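Berum Lost and Found Pets
Progress report to the Rallberg Fund
Period covered: the first six months of the grant
Prepared by Maribeth Macaraeg, project coordinator

What the grant is for

The Fund agreed to support a part-time coordinator, a telephone line, a stock of microchip scanners and a single register of missing and found animals covering Berum, Branport and the villages along the Lei road. Before the grant there were separate lists kept by the vets, the council kennels and a social media group, and an animal reported on one of them was often not on the others.

The register

The register opened in the second month, two weeks behind plan. The delay was caused by the data sharing agreement with the council kennels, which had to go back to their legal team twice. It has been signed and covers the whole grant period.

By the end of the period the register held 665 entries. These are missing and found reports together, and they include older cases carried over from the social media group where the owner confirmed that the animal was still missing. Cats make up most of the entries, then dogs. We also take rabbits, tortoises and parrots, although we had not planned a category for birds and had to add one in the first week.

Each entry is now checked by a person before it goes live. We began by letting owners post directly and stopped after a month. Too many reports had no location or gave the owner's full address in the public field. Checking takes up more of my time than we budgeted for, and I come back to this under Staffing.

Sihan Yan has built the matching page. It compares a new found report with missing reports by species, colour, size and distance, and puts the likeliest ones at the top for us to look at. It works well for dogs. It works badly for black cats and tabbies, where the chip is still the only reliable way to be certain.

Scanners

We bought 14 scanners and placed them all. They are with vets, the two fire stations, a petrol station on the Branport bypass that is open all night, a boarding kennels and several shops. Every holder has had a short training visit and a laminated card showing how to scan between the shoulder blades and then down each front leg, because chips can move.

The petrol station has turned out to be the busiest site outside the vets. People who pick up a dog on the bypass late in the evening previously had nowhere to take it until the kennels opened at eight. The night staff do not keep the dog. They scan it, ring our line with the number and, if the owner can be reached, the dog often goes straight home.

Two problems have come up. Some chips are registered to an old telephone number, and in those cases the scan alone does not get us to the owner. We now write to the address held by the database company, which is slow. The other problem is that one model of scanner runs its battery down when left in its cradle. The supplier has agreed to exchange these and we expect the new ones in February.

The telephone line

The line is answered from seven in the morning until ten at night. Outside those hours callers can leave a message, and the recording gives the numbers of the kennels and the emergency vet. Most calls come in the early evening, when people get home and find that a gate has been left open or a cat has not come in.

We give every caller the same first steps: search close to home, tell the neighbours and ask them to look in sheds and garages, leave out bedding that smells of home, ring the vets and kennels, and check that the chip details are up to date. Callers with a nervous dog are asked not to chase it or call out to it, and to tell others the same. We rewrote this advice after a greyhound in Lei was seen several times in one field and was driven further off each time by people trying to help. It was caught with a humane trap lent by the kennels and was returned to its owner.

Posters

The poster template is in use and owners can print it at the library free of charge. Branport council has asked that posters be taken down within a month, and we have put a reminder in the register that goes to the owner when the month is nearly up. The response to the reminders has been mixed. We have had a few complaints about old posters on lamp posts and have removed those ourselves.

Staffing

My post is funded at 2 days a week. The checking of entries, the scanner visits and the telephone rota do not fit into that, and in most weeks I have worked over. Part of this was the setting up and will not be repeated. The checking will go on. We would like to discuss moving the unspent travel money into hours for a second checker, and I have set out the figures in the budget sheet sent with this report.

The telephone rota has held up, with some gaps in the school holidays. We have recruited more people in Branport and are still short in the villages.

Spending

Spending is slightly under budget overall. Travel is well under, as many of the training visits were combined. Printing is over, mainly on the laminated cards. Telephone costs are as planned. No money has been spent on the owners' evening, which has been moved to the second half of the year.

What has not been done

The talks in primary schools have not started. We approached the schools too late in the term and they had filled their timetables. Dates are being agreed now.

We have not been able to report on how long animals are missing before they are found. Many owners do not tell us when the animal comes home, so we close entries by ringing round. Sihan is adding a one-click link to the weekly email, and we hope to give proper figures in the final report.

Next six months

Exchange the faulty scanners and make a second visit to every holder.
Hold chip-checking days in Berum market hall and at the Lei village shop, where owners can have their pet scanned and correct their details on the spot.
Start the school talks.
Write a separate advice sheet for indoor cats that have got out.
Agree with the kennels who keeps the register going after the grant ends.

We would be glad to show a member of the Fund's staff the register and the matching page at the Berum office at any convenient time.
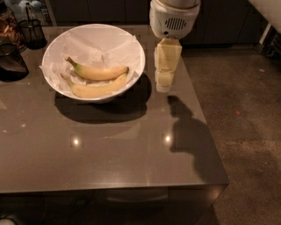 Bananas in the bowl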